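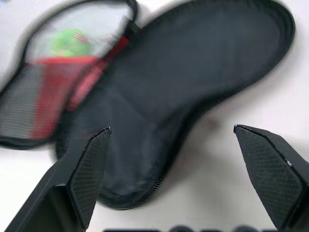 Slide 1: Black fabric case with zipper

Speaker notes: Bond Ladders for the Cautious Investor
Presented by Leen Mansour, Heffernan Advisory Group
4 May 2024

Welcome attendees and thank Siham Sfeir for the invitation. State that the remarks are general in nature and do not constitute advice to any individual.

Slide 2. Define the term. A bond ladder is a set of bonds that come due at regular intervals. As each one matures, the principal is spent or placed in a new bond at the far end of the ladder.

Slide 3. Explain the link between rates and prices. When rates rise, existing bonds lose market value. An investor who holds a bond until it matures is still due its full face value, provided the issuer pays. Pause for questions.

Slide 4. Compare the two model portfolios. The Gremeck portfolio holds 15 issues with staggered maturities. The Flekier portfolio holds a single bond fund and has no maturity date. Note that fund shares may be worth less than their purchase price on the day cash is needed.

Slide 5. Credit risk. Refer to the Cleromeck notes in the handout. A higher coupon is payment for a greater chance of default. Remind the audience that callable bonds may be repaid early, which leaves a gap in the ladder.

Slide 6. Costs. Small lots often carry wider markups. Ask attendees to request the markup in writing before placing an order.

Allow 15 minutes for discussion. Written questions will be answered by mail. The next session, on municipal bonds, is planned for August.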